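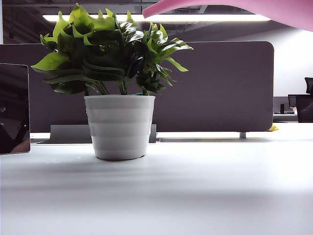 4. Building the arm in a shared room

We put Plilach together at Verkside, the members' workshop where both of us had been renting desk time before the project had a name, and a good many of the decisions in this section make more sense if the reader keeps that in mind. A laboratory arm can be bolted to a steel table and left there for a year. Ours had to live among other people's desks, be quiet enough that a neighbor could take a phone call, and come off its mount with one hex key whenever the desk was wanted for something else. We grew rather fond of these limits as the months went by, and we would encourage other home and workshop builders to write theirs down early, as we wish we had.

4.1 Frame and joints

The first version of the arm was designed by Arūnas Zariņš at his kitchen table and carried to Verkside in a laundry bag. It had a longer forearm than the present one and it sagged. With the gripper attached, the moving part beyond the elbow weighed nearly 900 grams, and the elbow servo held it up only with a steady whine that we could hear from the hallway. We shortened the forearm by 55 mm, moved the wiring for the wrist inside the link, and replaced the printed elbow bracket with a folded aluminum one from Mustonen, a small sheet metal shop that was kind enough to cut a single piece for us. The whine went away. So did a little of the reach, and we have missed it less than we thought we would.

The joints are driven from a Lodemell controller board, which accepts position targets over a serial line and does its own smoothing between them. We had planned to write our own trajectory code, and in fact Yakubu Eze did write most of it, but the smoothing on the board was good enough for slow work near a desk and we kept the homemade code only for the last part of an approach, where the arm creeps forward at a fixed low speed. Anyone following the build should note that the board forgets its joint limits when it loses power. We now send the limits again at every start – a lesson that cost us one servo horn and a fair amount of poise.

4.2 The work area

Everyday desks are harder to work on than they look. The surface we used is pale and smooth, and under the ceiling lights it easily goes white in the camera, taking the bottom edge of any light-colored pot or cup along with it. We tried a dark cutting mat for a while and the numbers got better, but the mat slid, and it seemed to us a little like cheating, as the whole point of the project was an arm that could help out on a desk as people really keep it. In the end we left the surface alone and lowered the exposure by hand each time the room lighting changed.

Houseplants deserve a paragraph of their own. We chose them as targets for slow approaches because they are what people in our workshop have on their desks, and because leaves are unforgiving in an interesting way: they are thin, they overlap, and they shine on one side and go dark on the other, so that a depth estimate taken from two nearby views can disagree with itself by the width of a finger. For these trials the arm comes in from above and to one side, stops short of the foliage, and waits for the operator to confirm before it goes any closer. We did not attempt any pruning or watering in the work reported in this paper.

4.3 Wrist camera

A fixed camera beside the desk gives a steady view of the target, and we used one throughout. It cannot see what lies behind the foliage, however, and so we added a second, very small camera at the wrist. The housing went through more revisions than any other part of the build. In the early ones the lens sat so far back that the hardware in front of it filled most of the picture, and in the later ones it sat so far forward that it knocked against things. The position we settled on is a compromise, and a fair amount of the view is still taken up by parts very close to the lens, where nothing is in sharp focus.

The other thing we had to get used to was the tilt. As the wrist turns, so does the room, and a software routine that quietly assumes the desk is level will be confused at once. We therefore correct each wrist image for roll, using the joint angles, before anything else is done with it, and we mask the near region with a hand-drawn outline. We also blur the upper part of the stored images, as a courtesy to the other members, before any of them leave our own disk.

Figure 3. Uncorrected view from the wrist camera, before roll correction, masking and blurring. The curved pink plastic on the left is very close to the lens and slightly out of focus; the bright table surface and the gray panels appear at a steep angle. 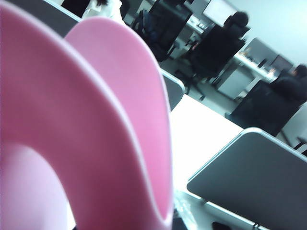

4.4 Mask and roll correction

The mask was drawn once, on paper, and then traced into a file. We keep a separate outline for the gripper open and for the gripper closed, and switch between them according to the commanded position. An automatic mask would be more elegant, and Yakubu has a half-finished one, but the traced outlines have needed redrawing only when the camera housing was changed. The roll correction is a plain rotation about the image center. It leaves empty corners, which we fill with mid-gray so that they are not mistaken for a bright surface.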